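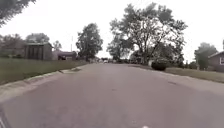 # Nevo 600 Blocking Sled

Two-man football sled, high school and up. Made by Drarnus. We sell it, we've pushed it, and we have a few complaints.

The catalog calls the Nevo 600 "the last sled your program will ever buy." Every sled we've carried has been the last sled somebody would ever buy, and then four seasons later the same coach is back asking about pads. So take that line for what it's worth.

What you're getting is a pretty ordinary two-man sled with one good idea in it. The good idea is the spring arm. Most sleds in this price range have an arm that gives a little and then stops dead, and kids learn to hit the stop. The Nevo arm keeps resisting through the whole stroke. A lineman who stands up too early feels it right away, and so does the coach standing on the back.

The rest is steel tube and foam.

## The numbers

| | |
|---|---|
| Weight, as shipped | 451 lb |
| Weight, with both ballast trays full | 613 lb |
| Pads | 2 |
| Use | Grass or turf |

Please note that the 600 in the name isn't the weight. We asked Drarnus what it does stand for and got a long email about "performance class." It's a model number. If you need the sled to weigh a certain amount for your drills, go by the table.

Ballast isn't included. The trays take standard sandbags, and you'll want to tie them down no matter what the instruction sheet says about the lip holding them in place. The lip is too short.

## What we don't buy

**"Game-speed reaction training."** It's a sled. It doesn't react to anything. It sits there until two teenagers run into it, and if your guards can't pick up a stunt in October, a new sled won't be the reason they start.

**"Weatherproof pads."** The covers shed rain fine. The stitching along the bottom seam is another matter. Store the pads indoors if you can, or at least tip the sled forward so water doesn't sit in the seam. The covers come off with a zipper, and the zipper is decent.

**"Assembles in minutes."** Any length of time can be given in minutes. Plan on an afternoon and two people, and have a real socket set. The wrench in the box is soft and rounded off on our second bolt.

**"Used by winning programs."** Also by losing ones, we'd guess. Drarnus sent us no list.

## Compared to the Ruritz

People ask, so: the Ruritz two-man is lighter and costs less, and for middle school it's the one we would get. Its arm has that hard stop, though, and the skids wear fast on turf. The Říha sled is better built than either one -- cleaner welds, thicker pads -- but parts come from overseas and you can wait most of a season for a spring. We stopped stocking it for that reason and might start again if that changes.

Between the three, for a varsity line, we'd pick the Nevo. Not by as much as the price gap suggests.

## From a coach

Danylo Vakulenko runs the offensive line at a school that bought two of these from us. His note, unedited except for one word:

> The arm is good. The pads are fine. The paint came off the skids the first week and your guy told me it wouldn't. Kids hate it so I guess it works. I would buy it again but I would argue about the price first.

Our guy did say that about the paint. The listing no longer does.

## Warranty and shipping

The frame is covered against cracked welds. Springs and pads are covered for the first season only, and "season" means whatever Drarnus says it means when you call, so send in the card with your delivery date on it. Surface rust isn't covered.

Ships freight, curbside. The driver won't bring it to the field, and he won't help you lift it. Check the crate before you sign, especially the corner with the spring box, and write any damage on the slip.

**Replacement parts we keep on the shelf:** springs, pad covers, skid bolts. Pad foam is special order.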